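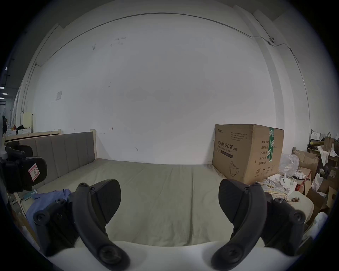
*First bedroom at Enell: fitted sheet, padded gray headboard*

Hi Hilde,

July 5, 2022, and I finally have a room to show you! Well, most of a room. The bed frame is up, the headboard is attached, and we've got a sheet on the mattress, so it already feels like someone could live there (you'll remember what it looked like in January, when all we had was a floor plan and my optimism).

Money first, so you can stop reading if you're busy. Of the 3554 you granted us, 3000 was set aside for beds and bedding, and that part is spent. Another 200 went to delivery, which was more than I wanted, but the stairs are narrow and the driver was very patient. The rest is sitting there for paint and shelves.

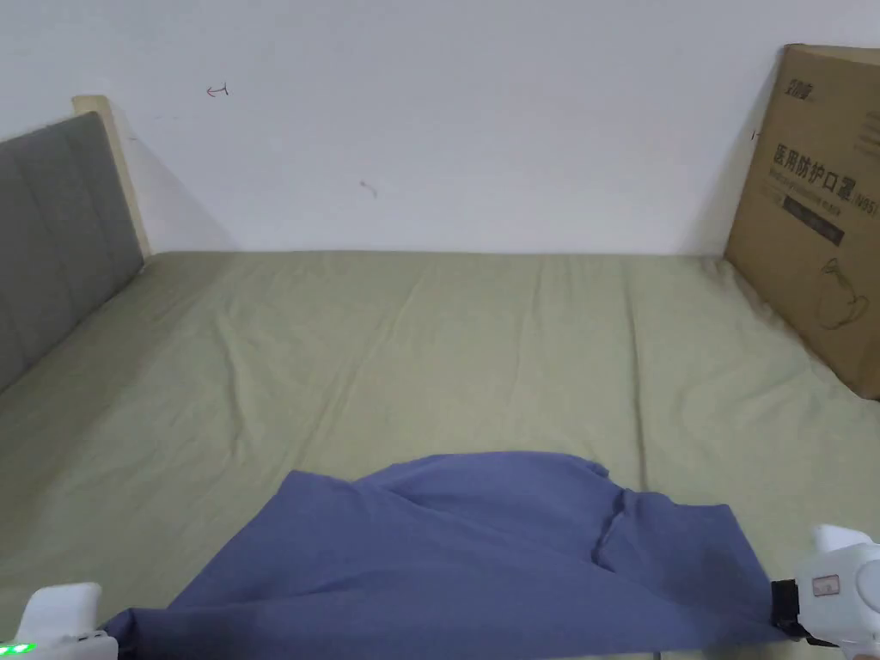 Paint is what I want to talk about most. Teun Cuypers thinks we can leave the walls alone until the fall, and I see his point, because moving a bed twice is no fun. But I keep looking at that wall behind the bed. It's plain white, so every little thing shows up, and there's a small reddish arrow drawn on it that I'd love to get rid of before anyone moves in. A tin and a roller should come to 80, and I'd happily do the work myself one evening.

The carton of medical masks also needs a proper home. It's a big box, and a bedroom is a silly place to store it, so it'll go down to the hall closet as soon as Liesbeth Van der Linden has cleared the bottom shelf. She's promised me that shelf twice now!

On to the laundry sessions, which are going better than I'd hoped. We do the sorting and folding right on the bed, one piece at a time, and it's so much easier than bending over a low table.

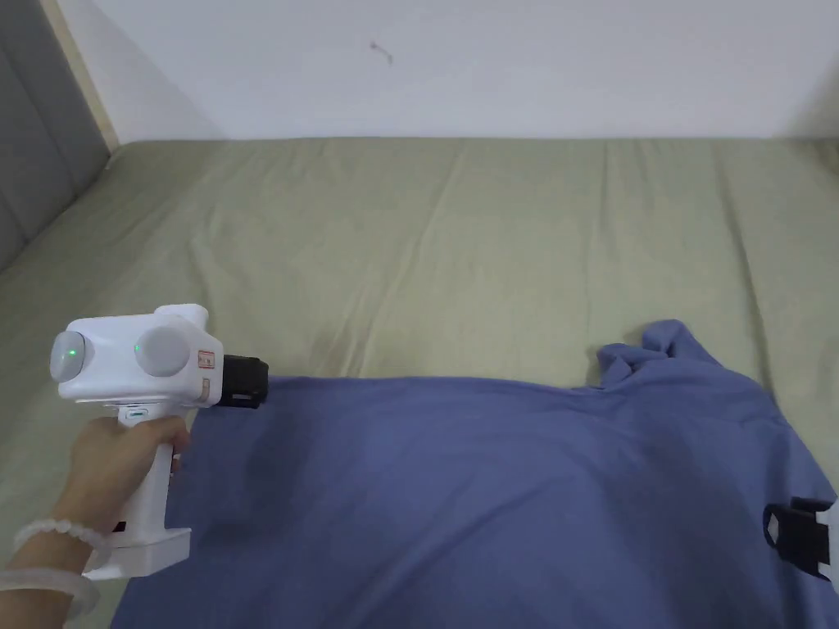 I'd planned to buy a folding table out of the remaining money, but I don't think we need one anymore. The mattress gives us plenty of space to spread a shirt or a towel out flat, and people can work from the side without bumping elbows. The sheet does get creased, so I'd like to order a spare in the same size. Would you be okay with me moving the table money over to bedding?

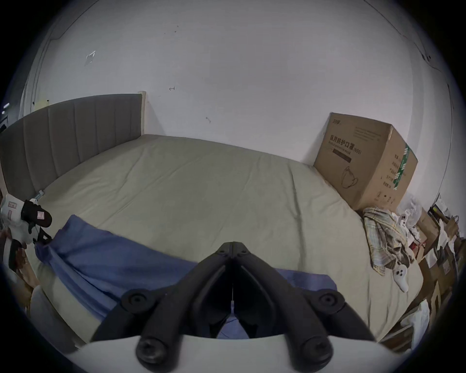 Paraschiva Lungu has already told me she'd go further and buy two spares, one to use and one in the closet, and that she'd hold off on the shelves until we know how much there is to put on them. I'm leaning her way on the sheets. The shelves I still want, though maybe narrower ones than I first drew.

Could you let me know about the paint and the table money when you get a chance? I'm at Enell most afternoons, so come by if you'd like to see the room.

Flurina Schwaiger
Bremolance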